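Tables first as Clidlow hall gets its long-awaited tidy

CLIDLOW | February 23, 2018

There's nothing like a long table to bring people together, and there's nothing like a community room full of them to show every cup of tea, glue stick and felt pen that has come through the door since the last proper clean. So it was with a fair bit of cheer (and a very large box of cloths) that the Jendamlow neighbourhood centre in Clidlow began its big February clean-up this week, starting with the small back room and its long white work table.

The room will be familiar to anyone who has done the Monday sewing circle or dropped in for help with their tax forms. It has a lovely herringbone wooden floor, which regulars are very proud of and rightly so, and it's the floor that most visitors remember. Hậu Sầm, who coordinates the centre's bookings, reckons the table deserves just as much affection, having held up everything from quilt tops to a 3000-piece jigsaw that stayed put for the better part of a winter.

"People are always telling me how much they love the floor," she said. "But it's the table that does all the work, poor old thing, and it was well and truly its turn."
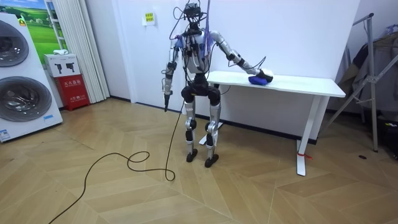

Blue cloth on the white table in the back room at Jendamlow.

The clean-up is being paid for with a $4000 neighbourhood grant, most of which will go towards new shelving from Buschmann, the hardware store on the main street, along with fresh paint for the hallway and a couple of decent lamps. The cloths were the cheapest item on the list by a long way, and to hear the centre's regulars talk they've been the most discussed. There was a real debate over whether to go with paper towel, old bedsheets torn into squares (a method with plenty of loyal supporters) or microfibre, and in the end microfibre won the day, in a good strong royal blue that's hard to mislay on a white surface.

Markos Mavromatis ran a cleaning business for 242 customers across the district before he retired, and he has very kindly written up a page of advice for the groups that use the room. His main message is to slow down. Fold the cloth so there's a bit of padding under your hand, he writes, lay it flat and work along the table in long overlapping strokes, and for heaven's sake turn it to a clean side before you start on the next stretch.

He's also keen that people don't go at scuffs with anything gritty. A damp cloth first, then a small dab of mild dish soap, then a dry one, and a cuppa in between if the mark is being stubborn.

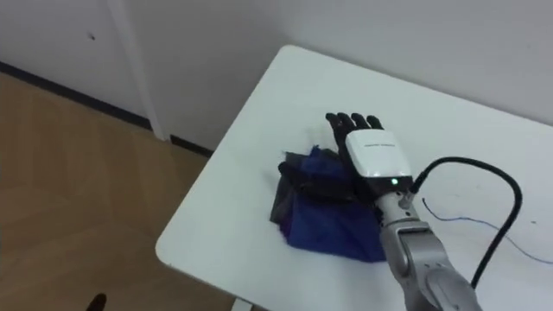 More rooms to come

The front room and kitchenette are next, and the centre would dearly love to hear from anyone who can spare an hour or two. Morning tea is laid on, and the Teltinine Street bakery has promised a tray of date scones for each session, which ought to help things along nicely.

The white table may need another go before then, mind you. It's carrying a good many faint grey scuffs and streaks, with a short dark mark among them and a sprinkling of little specks besides.

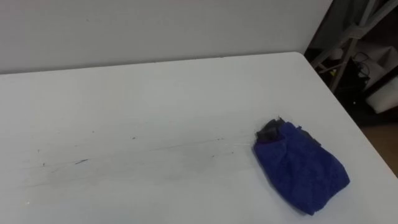
Mr. Mavromatis is inclined to be philosophical about that sort of thing, and says a table that gets used by as many people as this one will always have a few stories on it. Ms. Sầm would still like them gone before the quilters come back, as they'll be laying out pale fabric.

Groups with regular bookings don't need to change their plans, though they're asked to leave tabletops clear when they finish up and to hang used cloths over the laundry tub. Anyone wanting to lend a hand can leave their name at the front desk, where there's a sign-up sheet with room for 5 people per session.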